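主题:Re: [山友列表] 十二月上 Darkutberg,背包怎么减?
时间:晚上 9:40
收件:山友列表全体

> 大家好,潜水很久,头一回发信。十二月打算跟着列表里
> 的路线从 Wendine 上 Darkutberg,在木屋住两晚,原路下。
> 我的包是 40 升的,照着网上的冬季清单装了一遍,根本
> 扣不上。睡袋、炉头、气罐、两套抓绒、冰爪、保温壶、
> 备用鞋、一本书……想请教几件事:
> 一,木屋里到底能不能生火做饭?要不要自己背炉子?
> 二,306 号小路冬天还走得通吗?有人说封了。
> 三,屋里晚上冷不冷,睡袋要带多厚的?
> 四,进屋换的鞋有必要带吗?我觉得这一样最像可以砍掉的。
> 先谢过各位!

哈哈,看到你的清单我笑了半天,我头一次去的时候比你还夸张,连折叠砧板都背上去了(是真的切了一根黄瓜)。我去过好几回,最近一回就是去年冬天,趁还记得,一条一条说,顺序可能有点乱,别介意。

先说路。306 没封,封的是它中间通往老采石场的那条岔道,牌子立得不太好,从下往上看很像是整条路都封了,大概就是这么传开的。从 Wendine 的公交终点站出来,过桥以后走左手边,别跟着滑雪的人往右拐,他们去的是另一面坡。前半段在林子里,坡很匀,闷头走就行。出了林子风就大了,我一般在最后那排落叶松后面把硬壳穿好再出去,到了风口上再翻包,手会冻得不听使唤。夏天我上去用 6 个小时,冬天给自己留 7 个,还得早点出门,下午天黑得快得让人生气。

炉子不用带!这一样砍掉,你的包立马松快。屋里有一只 Stilwood 的铸铁炉,取暖做饭都是它,上面能同时坐一个大锅和一把水壶。柴在屋后棚子里,用多少,走之前劈多少补上,这是那边的老规矩。这炉子脾气有点怪,刚点着的时候风门要全开,等烟道热了再慢慢关到一半,要是一上来就关小,满屋子都是烟,你得开着门重来,之前攒的那点热气全跑了。我第一回就这样折腾了一晚上,同屋的人都很客气,一句话没说,就是一直咳。气罐倒是可以带一个最小的,路上想喝口热的用得着,不带也没什么。

锅碗屋里都有,刀很钝。盐和油常常有前面人留下的,但别指望。我现在固定带的就是挂面、一小袋干香菇、一块腊肉,到了屋里一锅煮,谁闻到都要凑过来。早饭燕麦,中午路上啃饼。两晚的话这些足够了,别像我那样怕饿,背了四个苹果上去又背了三个下来。
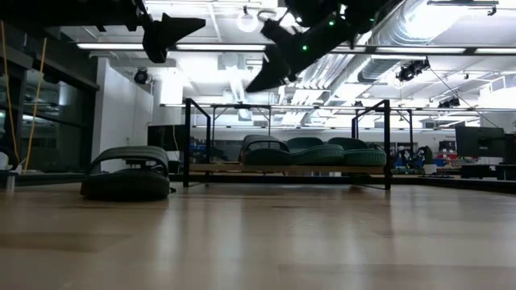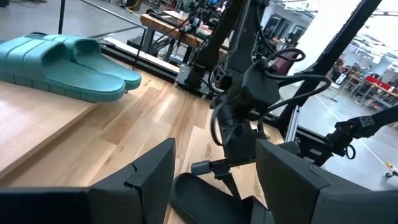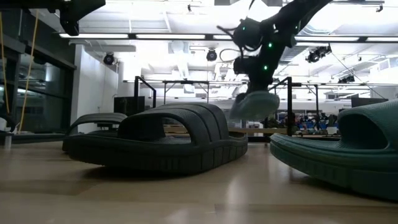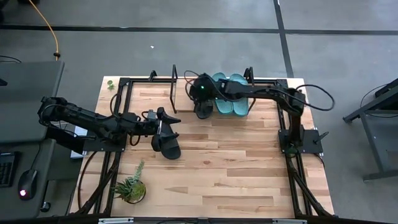 木屋的地板冬天凉得像冰窖,你问的第四条我偏偏要劝你留着。登山靴进门就得脱,放在门厅的架子上,里屋不许穿,这条管得比什么都严。光穿袜子走,门厅那一块总有人带进来的雪水,踩一脚,整晚都是湿的。我试过羽绒营地鞋,暖和是暖和,可一沾水就完了,半夜还要去外面的厕所,穿那个简直是受罪。后来我就认准了普通的一字拖,第二张里蓝绿色的那种就挺好,底子厚,一条宽带子横过脚面,带子上一道一道的横棱。厚袜子套着照样能塞进去,下雪天出门抱柴也不心疼,回来抖一抖就行。买的时候穿着你冬天最厚的那双袜子去试,大一码没关系。塞包的话,两只底对底扣在背包侧面,用压缩带一勒,里面的地方一点不占。唯一的毛病是屋里人多的时候,门口全是拖鞋,半夜摸黑很容易穿错,我现在会在带子上系一小截红绳子。

睡袋这事得看你睡哪儿。炉子在楼下,热气往上走,阁楼比楼下舒服得多,前半夜甚至会热。但是炉子后半夜总要灭的,没人愿意爬起来添柴(我也不愿意),早上五点多是最冷的时候。屋里有毯子,毛的,有点扎,不过很压风。我带的是三季睡袋,上面加一条毯子,没冻醒过。怕冷的话加个抓绒内胆,别背那种大得像面包一样的冬季袋,光它就能吃掉你半个包。睡前灌一壶热水塞在脚那头,第二天早上那壶水还能拿来洗脸。

再说说包里还能砍什么。两套抓绒砍成一套,多出来的换成一件薄羽绒,进屋就穿,睡觉也能当枕头。冰爪看天,要是前一个星期没怎么下雪、又反复化冻,林子上头那一段会结成亮冰,冰爪要带;要是新雪厚,简易的链爪就够了,杖比爪子有用。出发前给 Wendine 的车站打个电话问,接电话的人自己也爬山,问得细一点他会很高兴。保温壶留着。书嘛……屋里有一架子书,多数受潮了,还有好几本缺结尾的侦探小说,我有一本到现在都不知道凶手是谁。你要是怕遇到这种事,就自己带一本薄的。

头灯务必带,备用电池贴身放,放在包外侧第二天早上就不亮了。耳塞也带一副,不占地方,阁楼上打呼噜的声音会顺着木板传过来,躺着都能感觉到。

下山那天别急着赶头一班车。桥头那家 Chrysikopoulos 小馆子冬天也开,中午有豆子汤和烤奶酪,包可以堆在门口的长凳下面。他们家的汤是我每回下山最后一小时的全部动力,膝盖再疼都能走快两步。只收现金,记得留一点零钱别全投进木屋的箱子里。

还有一件事想反过来问问大家:木屋后面那个水槽,去年冬天我去的时候冻住了,只好化雪,化一锅要好久。有谁最近上去过吗,今年装了保温管没有?要是还冻着,那楼主最好再加一个轻的软水袋,到屋之前在林子下面那条小溪先灌满,比化雪省事多了。

哦对了,订床位要趁早,十二月那几个周末满得很快。订上了在列表里吱一声,说不定我也去凑个热闹,挂面我来背!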